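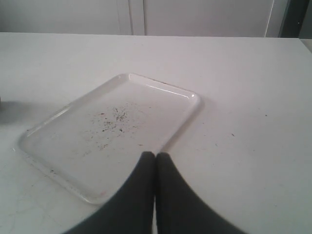 27/11/2023 - crumbs

Long day, good day, and I have pepper under my fingernails (well, I've been calling it pepper, it's whatever was in the jar Saragih left on the shelf). The table-clearing set for Prondis has a deadline in February and I finally feel like I'm moving. I got 24 episodes in before lunch, and I kept nearly all of them, which has never happened to me before!

The task of the week is the white tray. White tray on a white table, dark bits in the middle of it, and the policy has to learn where the tray stops and the table starts. I love this one and I also want to throw it out of a window. The rim is the only thing that gives it away, that and a bit of shadow, and when I look at the wrist view on my monitor I have to hunt for the near corner myself. So what chance does a model have? Well, a better one if I give it plenty of angles, so I turned the tray between runs and kept it crooked on purpose. Straight trays make for lazy data. We learned that on the last batch, when every tray was lined up with the table edge and the arm got completely lost the first time somebody bumped it.

The other thing I'm fussy about now is strays. A few specks always get away onto the tabletop, and I used to wipe them up before every start. I've stopped. The Elevside people asked for messy starts, and a kitchen has specks in it, so specks it is. I do write them in the notes field, though, because last month two of us were labeling the same thing as "clean" and "not clean" and it took me an entire evening to sort out. New rule - a speck or two on bare table still counts as clear, a cluster doesn't.

Then I did my empties. Everybody skips the empties! They are so dull to collect, just the fingers closed over bare table and the cabinets behind, but without them the arm thinks there is always something to pick up and it goes pecking at nothing. I've set myself 70 of them for this location and I'm going to get there if it kills me. I put a podcast on and moved the start pose a little every time, more tilt, less tilt, a bit left, a bit right.

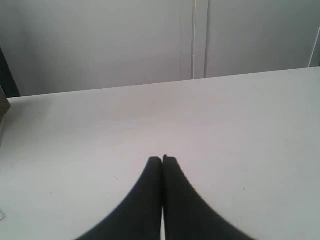
Siham Fakhoury
Teleoperator and data lead, Stinbridge

I should say something about the fingers too, for my own memory. I've been starting every run with them closed, tips together. I used to start them open because it felt more ready, somehow, but the view is so much better closed, and opening is then part of what gets learned. It adds a second or so to each episode and I don't mind. My wrist minds a bit. I need to lower the chair again, I keep saying that and then I sit down and forget.

After lunch it was bottle time. Same tray idea, same sort of mess, only now a dark bottle is standing on it, and the bits are mostly gathered near its base. So now the order matters. Do you move the bottle first, or tidy what you can reach and leave it be? I did it both ways for a while and then decided no, bottle first, always, and I'll go back and tag the older ones so they can be pulled out.
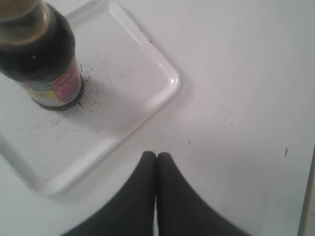 I got a little obsessed with approach angles for the rest of the afternoon. Coming in from the right is easy for me and I could do it half asleep, so of course most of my runs come in from the right, and that's exactly the kind of habit that ends up baked into the policy. Tomorrow I'm making myself do a full block from the other side, even if my success rate drops. I'd like to stay over 80 percent but I won't cry over it.

Total for the set is 707 as of tonight, counting the good ones only. I uploaded everything before I left except the last folder, which stuck halfway and had to be restarted, and I stood there in my coat watching the bar like an idiot. It went through in the end.

To do in the morning: refill the jar, fix the notes template so it has a proper box for strays, chair, ask Saragih if the darker tray is ever coming. And bring hand cream, the gloves are drying my skin out something awful.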